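Calico build, shared workshop at Stostberg
Progress report to the fund, December 2018

Work done since the last report

Both arms are now mounted and running from one controller. The left arm needed its shoulder bearing changed in November, which cost us two weeks. Cabling along the forearms is still external and will stay that way until the grippers are settled – we open them up too often to bury it.

The grasp planner, Resis, has been moved off the old laptop. It now handles soft objects as well as boxes and tubes, though soft objects remain the weak point.

Spending

We have spent 1,339 euros, almost 73 per cent of the grant. The largest item was the replacement wrist for the right arm, ordered through Juška. No further large purchases are planned. The remainder is set aside for fingertips, fuses and a second emergency stop.

Current task

The present work is on bags. Thin plastic film gives the depth sensor poor readings, and a bag changes shape as soon as a finger touches it. We practise at a wall hook at low height, with the right gripper doing the holding and the left kept free.

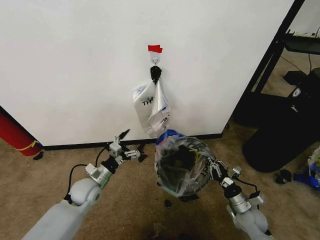 Stostberg asked whether a stiffer bag would do for the first trials, and whether the grip force could be logged from now on. We will do the second at once. On the first, we would prefer to stay with thin bags, as they are what the finished machine will have to deal with.

Next steps

Log grip force on both arms. Fit the second emergency stop. Repeat the bag trials with the new fingertips and send the results with the next report.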